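**Re: [flamley-cooks] Anyone else's gas hob slow to boil?**

On Monday, a list member in Rukbridge wrote:

> We moved in before Easter and the hob takes ages to get a pan of pasta water going. Up to 30 minutes for the big pot! Is it the hob or is it me? I'd rather not buy a new one yet.
>
> Also, does anyone know if the shop at Flirkside still sells spare burner caps?

Hello all,

Probably neither you nor the hob, I'd say. Ours did exactly the same when we first came to Flamley and I moaned about it for months. What sorted it was taking the caps off the burners, giving them a proper soak in hot soapy water and poking the little holes clear with a pin (turn the gas off and let everything cool first, obviously). Make sure it's all bone dry before you put it back, or you'll be clicking away at the ignition like a mad thing. 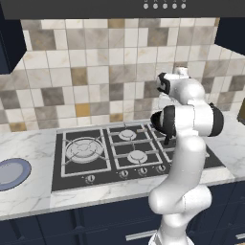
The other thing is the lid. My mum never used one and I'd picked up the habit without thinking — I was heating the kitchen more than the water. Lid on, big pot on the biggest burner, and only as much water as you need. I do pasta for 2 in the middling pan now and it's fine.

If the flames are yellow and floppy when they ought to be blue, please stop using it and get a registered gas engineer round. Don't fiddle with that yourself!

As for Flirkside, they had burner caps in May, in a drawer behind the till, so you do have to ask. They shut at 5 and parking is dreadful, so I'd get the bus. Take the old cap with you, as the sizes are maddeningly close.

Let us know how you get on, and has anybody got a decent recipe for using up a glut of leeks?

Cheers from a soggy Flamley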